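Shipping a gift box: notes on packing, weight and timing

I send the same sort of parcel every December to relatives in three different states, plus a few more during the year for birthdays. After several seasons I have settled on a method. I am writing it down mainly so I can find it again next fall, but the numbers may be of use to others who pack their own boxes instead of ordering a ready-made hamper.

The ready-made kind has two problems for me. The first is price. The Grusach catalog, which I used for years, charges for the basket, the shred and the ribbon as well as the contents, and the basket is usually the heaviest item in the parcel. The second is that the contents are fixed. If the recipient does not eat nuts, half the hamper goes to a neighbor.

My current box holds one item that can break, two that can melt or go stale, and one that can take any amount of abuse. The breakable item is nearly always a jar of preserves. The two perishables are shortbread and a bar of dark chocolate. The tough item is a tea towel, which also serves as padding, so it ships for free in terms of volume.

Weight comes next. A standard jar of the Vieira fig preserve has 350 grams of fruit in it, but the glass and lid add a good deal more, and the postage is worked out on the total. Last year my finished box came to 1503 grams on the kitchen scale. The service I use prices in steps, and one of the steps is at 1500. Three grams over put me in the next bracket. I trimmed the cardboard flaps inside the lid and took out one sheet of tissue, and the box passed. Since then I weigh everything before I seal it, including the tape, which on a medium box is heavier than most people would guess.

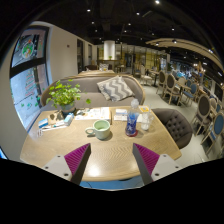

Green mug, blue bottle, glass of water.

For the box itself I use a double-wall carton. Single-wall is fine for clothes and books but it creases at the corners when another parcel is stacked on top, and the crease goes straight into whatever sits below it. I leave two finger widths of space between the contents and every wall, and fill that space with crumpled kraft paper. Crumpled is the key word. Folded paper flattens after a day in a truck and does not spring back. Shredded paper looks better when the lid comes off, but heavy items sink through it and end up on the floor of the box.

The jar goes in the middle, upright, wrapped in the tea towel with the ends tucked under. The shortbread tin goes on one side and the chocolate on the other, flat against the tin. I close the box and shake it. If anything moves I open it again and add paper. This takes longer than any other step, and I have never regretted the time.

Chocolate deserves a separate note. In winter it travels well. From May on I leave it out and put in hard candy, because a parcel can sit in a hot depot over a weekend. I tried the insulated sleeves that Nastel sells, two seasons in a row. In my own test, with a cheap thermometer in the box, the sleeve delayed the warming by a few hours and then made no difference. For overnight service that would be enough. For ground service it is wasted money.

Flowers I no longer ship at all. I sent cut stems by post once, to an aunt, and they arrived brown at the edges. Now I order them from a florist in the recipient's own town and let the box come separately. The two seldom arrive on the same day - I have stopped trying to line them up. A potted plant bought locally lasts longer, though some people do not want one more thing to water.

Cards go inside, in a plastic sleeve, on top of the paper. I write the recipient's address and mine on a second slip and put that inside too, in case the outer label comes off. It happened to me once, and the slip is how the box got home.

On cost: the last box came to 52 dollars with postage, of which the contents were a little over half. A similar hamper from Irano was priced higher before shipping. The comparison is not quite fair, as theirs had cheese in it and mine did not, and I have not counted my own time. I pack in a batch, starting after breakfast on a Saturday, and the whole run of boxes takes me until lunch.

One thing I have not solved is ribbon. A bow on the inner wrap is flat by the time it arrives, whatever I do. I have tried wired ribbon, which can be bent back into shape, but it leaves marks on the tissue. This year I plan to tie a plain flat knot and tape a loose bow, pressed flat on purpose, under the lid with the card. If that works I will update the post.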